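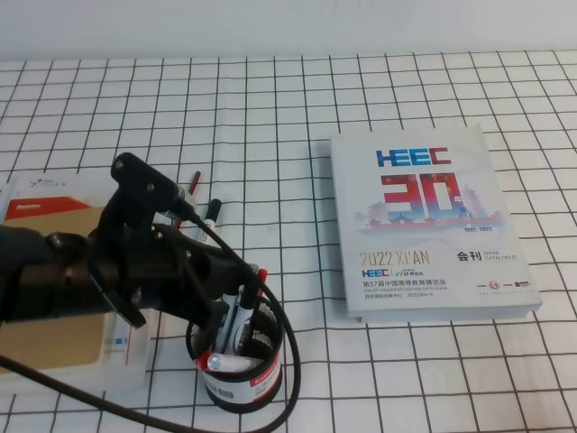

Getting a Junk Drawer Down to Size (and Keeping It There)

I've lived in this house for 12 years and for 11 of them the drawer left of the stove would only open if you stuck a butter knife in the gap and pushed the soup ladle flat. You know the drawer. Mine finally jammed for good one Sunday in November with the birthday candles inside and a cake already frosted on the counter, so I took the whole cabinet front off with a screwdriver and vowed to do better. It's been good ever since, mostly!

Empty it all the way

I mean all the way, onto an old sheet or a couple of trays. I used to pull out a handful, toss two dead batteries, feel wonderful and shove the rest back in. That doesn't count. Take the drawer off its runners if you can (ours has little plastic levers underneath, one on each side, and you push one up and the other down, don't ask me why) and knock the crumbs out over the trash. Then wipe it with warm water and a drop of dish soap and leave it out until it's bone dry. If it smells musty, a saucer of baking soda in the empty cabinet overnight will fix most of it.

Sort by where you stand when you need it

My friend Siwan Mostyn taught me this one and it changed the whole kitchen for me. I'd been sorting by what things were, so all the scissors lived together and all the tape lived together, and every time I wanted to close a bag of rice I walked across the room. Now the kitchen scissors, the bag clips and one roll of masking tape live by the stove. The good tape and the stamps went to the desk in the hall. Screws, picture hooks and that one Allen wrench went out to the garage, where I should have put them when we moved in.

Pens

Test every one on the back of an envelope. Anything that skips gets one more try (scribble on the sole of a rubber shoe, it often gets the ball rolling again) and then it's gone. Markers should be stored lying down if you possibly can. If they have to stand up, stand them tip down with the caps on tight. Pencils can go any way they like.

For ballpoint ink that has leaked onto the drawer bottom, dab with rubbing alcohol on a cotton ball and keep turning to a clean side. Try a hidden corner first if the wood is varnished. I took a nice pale ring out of mine and had to cover it with shelf liner.

Dividers for next to nothing

I priced the fancy bamboo ones and closed the page. Cereal boxes do the job! Measure the inside height of the drawer, take off a quarter inch, and cut the boxes down to that. Cover them in leftover wallpaper if you care about looks. Small boxes that jewelry or checks came in are the perfect size for rubber bands and thumbtacks. A dot of poster putty under each corner stops them sliding to the back every time somebody yanks the drawer open, and in my house somebody always yanks.

Sticky runners

Rub a plain white candle along wooden runners, both the drawer side and the cabinet side, and work it in and out until it glides. For metal ones, wipe off the old black gunk first and then use a dry silicone spray. Please don't use cooking oil. I did that once and it was lovely for a week, then it turned to glue and collected every dog hair in the county.

Keys that fit nothing

Label the ones you know with masking tape and a pen, tonight, while you still remember. The mystery ones go in an envelope with the month on it. If a year goes by and you haven't needed any, take them to the scrap metal bin. Llinos Gronow wrote in to say she found her mother's cedar chest key this way, after trying it in every lock she owned, so do try them all first.

Next time I'm doing the cabinet under the sink, and I've already bought the gloves.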